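Chapter 3: Why Old Stones Lean

I failed my first surveying class, so if you're nervous about this chapter, you're in good company. My teacher, Ataahua Te Moana, marched us up to the burying ground at Prumby one wet March and told us to put our notebooks away -- we were only allowed to look!

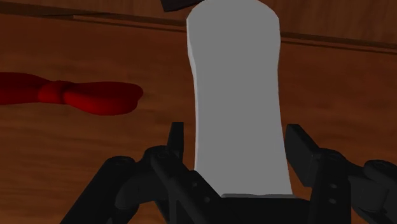
Soil creep is the slow downhill slide of dirt, and grave markers are a great way to catch it in the act. Picture a plain upright slab, tall and gray with softly rounded corners, set on a slope for 100 years. The top few inches of soil move faster than the soil deeper down, so the slab tips (usually downhill). We'll start with frost and then get to clay, my favorite.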